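Nornix 3 storage bed, double: review after two months

The Nornix 3 is a slatted double with two drawers under the foot end and a lift-up panel at the head. It is sold by Foten in two finishes and arrives in three cartons. I bought the plain one to replace a divan whose base had split along the centre rail. This review covers assembly, the frame, the drawers and the bedding fit, in that order, with some notes on noise at the end.

Assembly

The instructions are drawings only and are mostly clear. Step 12, where the centre rail meets the head panel, shows the bracket from behind, and both Cillian Buckley and I read it the wrong way round. The bracket will go on either way. Fitted backwards, it leaves the slats standing proud of the side rail by a few millimetres, enough to feel through a thin mattress. Check it before tightening anything.

The supplied hex key is soft. It had begun to round off before the second side rail was on, and I changed to my own. Holes lined up throughout except on one drawer runner, which needed the screw started at an angle and then backed out and redone.
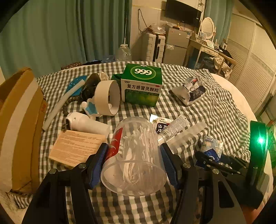 Frame and slats

The side rails are deep and bolt into steel plates, not into dowels. Racking is low. Pushing hard at a corner post moves the whole bed along the floor before the joint gives. The slats sit in plastic caps, which is where most beds at this price begin to creak, and the caps on this one are a tight fit. One was split out of the carton. Foten sent a replacement under part number 2697, with no charge and no request for a photograph.

The centre leg is adjustable by a threaded foot. The range is short. On an old floor with a real dip in it you will need packing underneath, and the foot is too narrow to sit well on card. I used an offcut of hardboard.

Drawers

Capacity is good and the runners are full extension. The drawer fronts have no soft close and will knock against the rail if pushed. Felt pads cure it. The drawer bottoms are thin sheet held in a groove, with no glue specified. Loaded with blankets they are fine. Loaded with books, one bowed enough to rub on the carpet. I ran a bead of wood glue round the groove and the rubbing stopped.

Bedding fit

The mattress well is slightly shallow, so a deep mattress sits high and the sheet corners are easy to reach. A standard fitted sheet goes on without lifting the side nearest the wall.

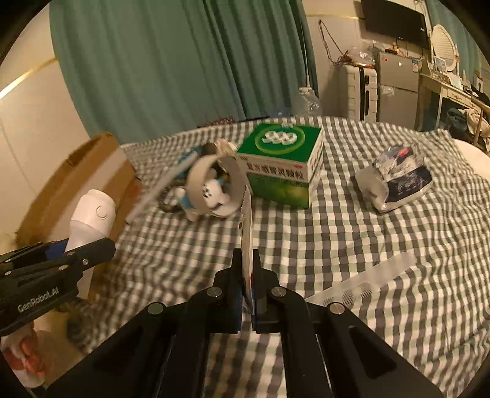
Grey and white check sheet, with a cold medicine box standing on it.

The lip round the well is square-edged. It has not marked any fabric so far, but it is hard on the shin and I would have liked a rounded profile. Mwanaisha Were has the older Nornix 2, where the edge was rounded and the well a little deeper, and on that point hers is the better bed.

Noise

Silent for the first month. A tick then developed at the left head corner when turning over. All the bolts on that side took a further quarter turn, and the tick went. I have since retightened the rest and it has not come back.

Verdict

A stiff frame with ordinary drawers. Worth the asking price if the drawers are for linen. If you want heavier storage, the Fovon has thicker bases but takes up more floor at the foot end, so measure first. Foten delivers on a Wednesday only in my area, to the front door and no further.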